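Início Disciplinas Horários Biblioteca Contactos

Gestão de Stocks e Armazém
Apontamentos da aula 9: classificar, contar, desconfiar
Docente: Laurinda Godinho

Retomamos onde ficámos, ou seja, no momento em que a turma descobriu que o inventário permanente se chama assim porque o trabalho de o corrigir não acaba.

1. Existência teórica e existência física
A existência teórica é o que o sistema diz. A existência física é o que está na prateleira. A diferença chama-se quebra quando falta e, curiosamente, raras vezes se chama alguma coisa quando sobra. Convém registar as duas. Um excedente é muitas vezes uma falta noutra referência, à espera de ser descoberta em julho, com meia equipa de férias.

2. O caso Molline
A Molline vendia material de retrosaria e tinha 1.529 referências activas. Destas, 336 respondiam por quase toda a facturação. As restantes existiam por razões históricas, sentimentais ou porque Jozef Maes, então chefe de compras, conseguira um bom desconto. Botões de punho em três tons de bege, por exemplo.

Aplicámos a classificação ABC:
Classe A: poucas referências, muito valor. Contagem frequente.
Classe B: o meio. Contagem trimestral, se houver juízo.
Classe C: muitas referências, pouco valor. Contagem anual e alguma resignação.

Atenção ao erro habitual no exame: a classe mede valor de consumo (quantidade consumida vezes custo unitário). O preço, sozinho, não chega. Um artigo caro que ninguém compra é classe C, por muito que doa a quem o encomendou.

3. Stock de segurança
Serve para cobrir a variação da procura e do prazo de entrega. Não serve para cobrir a preguiça de telefonar ao fornecedor. A Esteves prometia entregas em 12 dias e cumpria quando lhe apetecia; o que interessa para o cálculo é o desvio, e a promessa fica para a moldura.

4. Arrumação e localização
Um lugar fixo por artigo é fácil de aprender e desperdiça espaço. A localização aleatória poupa espaço e exige que o registo esteja certo. O sistema misto junta as vantagens de ambos, segundo os manuais, e os defeitos de ambos, segundo Gertraud Lüthi, que geriu um.

Para peças pequenas, a regra é separar antes de contar. Tabuleiro, caixa, divisória, o que houver, desde que cada recipiente tenha um código e que o código corresponda ao conteúdo.

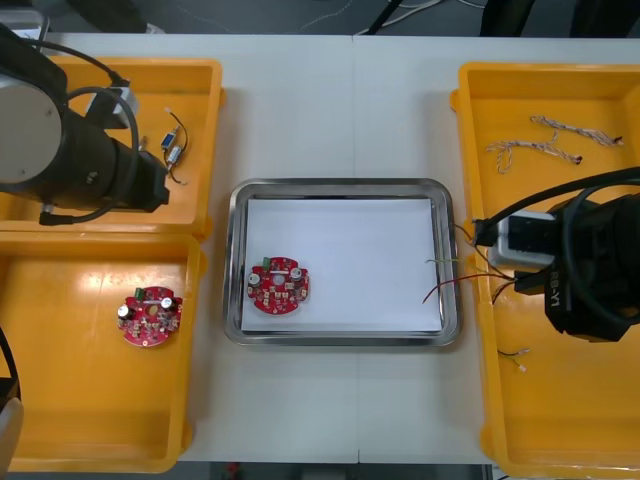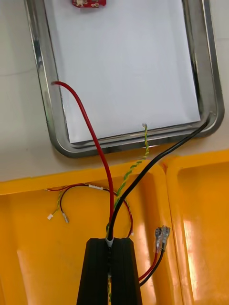
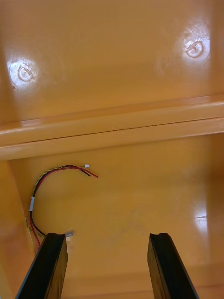
Fig. 4. Recipientes abertos para peças pequenas. Na primeira imagem, tabuleiros amarelos e um de aço inoxidável sobre mesa branca.

Para a próxima aula: ler o capítulo sobre ponto de encomenda e trazer calculadora. O telemóvel não conta como calculadora.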